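Why I stopped counting only finished trials

In March I wrote that our two-arm policy can sort tangled strands by color into baskets. Živko Kadrić read it and asked me what "can" means. It was a fair question, and I had no good answer.

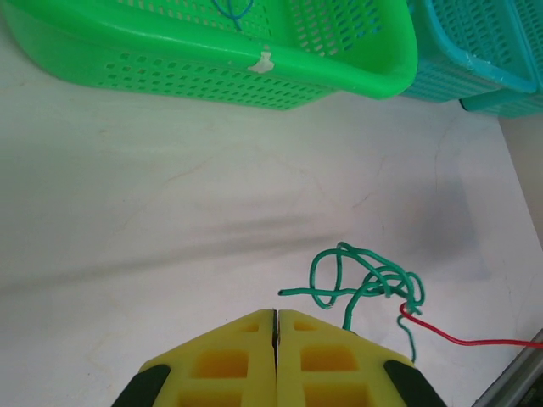
Green and red wire, seen from the wrist camera.

My old score was very simple: a trial is a success or a failure. But a tangle is not like a cube. One pull changes the shape of everything, and the policy must decide again. 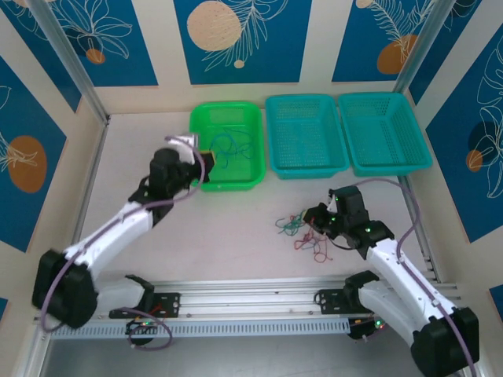

So now I give a score to each grasp. I trained on 600 demonstrations and tested two versions, with 18 trials for each. The version which sees only the fixed view often chose a strand from the middle of the knot. With the wrist view added, it chose a free end more often. 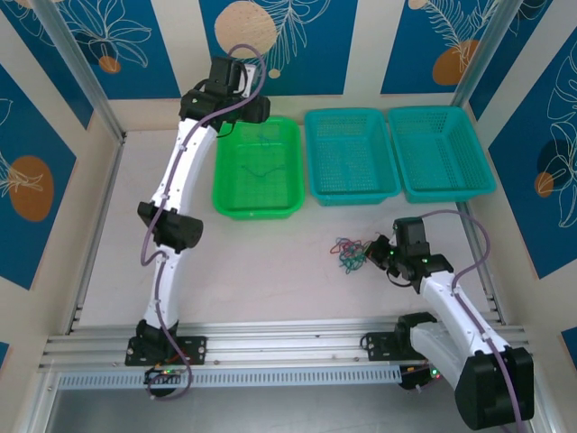

Left arm over the green basket, right arm going to the tangle.

Scoring by hand is slow. I needed almost 200 minutes for one set, and on Thursday I did part of it again because my rule for a "free end" was not clear.

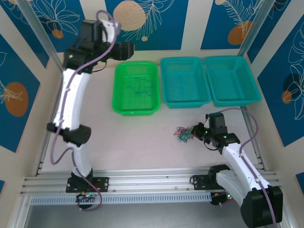 The next thing I want to measure is how long one arm waits for the other. I suspect we lose much time there, but I don't have the numbers yet.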